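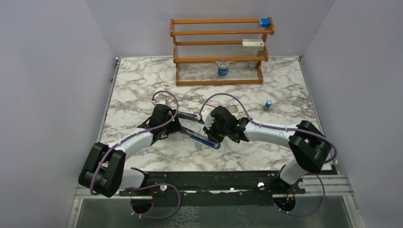

Shareholder Questions: Share Consolidation

Why is Lemenbridge consolidating its shares?
The board believes a smaller number of shares will make the stock easier to trade and will help the company meet the minimum price set for its listing.

What is the ratio?
Shareholders will receive one new share for every 50 existing shares. A holder of 3,111 shares would have 62 whole shares after the change.

What happens to fractions?
Fractional shares will not be issued. All fractions will be rounded down to the nearest whole share, and no cash will be paid for them.

Do I need to do anything?
Holders whose shares are kept with a broker do not need to act. Registered holders with paper certificates must return them to the transfer agent, Cellside, with a signed letter of transmittal.

Will the trading symbol change?
No. The company name will also stay the same.

Does the change affect warrants and options?
Yes. The number of shares and the exercise price will be adjusted at the same ratio.

When will the new shares begin trading?
Trading is expected to begin in December, subject to exchange approval. The exact date will be given in a news release.

Whom should I contact?
Please write to Eilidh Yule, Investor Relations. Requests for replacement forms are normally answered within three business days.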